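Why do we have wooden spoons AND metal spoons?

Ever grab a metal spoon out of hot soup? Ouch! Heat zips thru metal really fast. Scientists say metal is a good conductor.

Wood is slow. Heat creeps along it, bit by bit – so the handle stays nice to hold. Wood is also softer, so it won't scratch the pan.
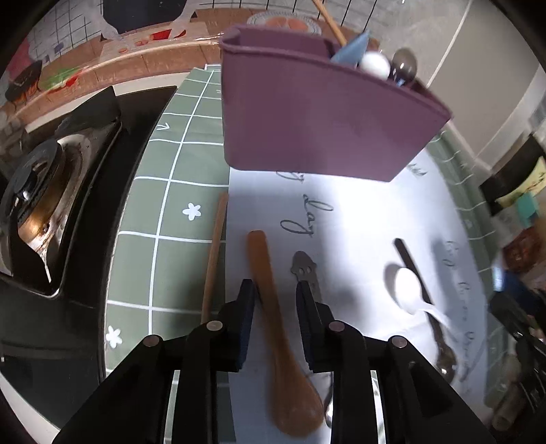
A wooden spoon, a white ceramic one and a metal one, by the stove.

Ceramic? Somewhere in between. Slower than metal, faster than wood most of the time.

Try it! Get a grown up. Put 3 spoons in a mug of warm water, handles up. Stick a dab of butter on each handle. Wait 90 seconds. Which butter slides frist? No luck – wait 60 more.

Write down what you see. Then wash the spoons, pleese!

By Rakiya Iyamu, Clamholm Kids' Page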